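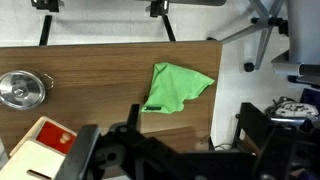
Figure 4. Tabletop with a lidded steel pot and a lime-green cloth.

4.2 Portraits after photographs in the Skinia albums

We turn now to the painted portraits themselves, and we hope the reader will forgive us for taking our time over them, as they were the part of this study we enjoyed most. The Bognár studio in Balitberg kept 700 glass negatives, and the painters who worked from them (often in the same building, one flight up) had a habit we have come to love: they left the sitter's face almost exactly as the lens had it and let themselves go entirely in the background. Curtains grow longer, a plain wall becomes an orchard, and in one happy case a kitchen chair turns into something close to a throne.

Of the 250 portraits we were able to match with a surviving negative, most show this freedom beginning just behind the shoulders. The hands fall somewhere in between. They are often softened, and rings are sometimes added, perhaps at the family's request, although the studio's order books say very little on the point.
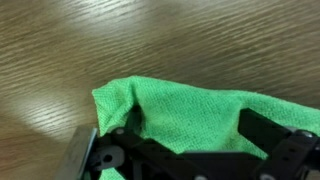

The Skokomus group, which entered the collection one December as a single purchase, behaves rather differently, and we spent a good many pleasant afternoons trying to understand why. Here the faces have been changed too. Eyes are lightened, mouths are closed, and the tilt of the head is corrected toward the front, as if the painter had an older kind of picture in mind. Catalog entry 1612, a young woman in a striped shawl, is the clearest case, and we come back to her in Section 5, where the pigments are discussed.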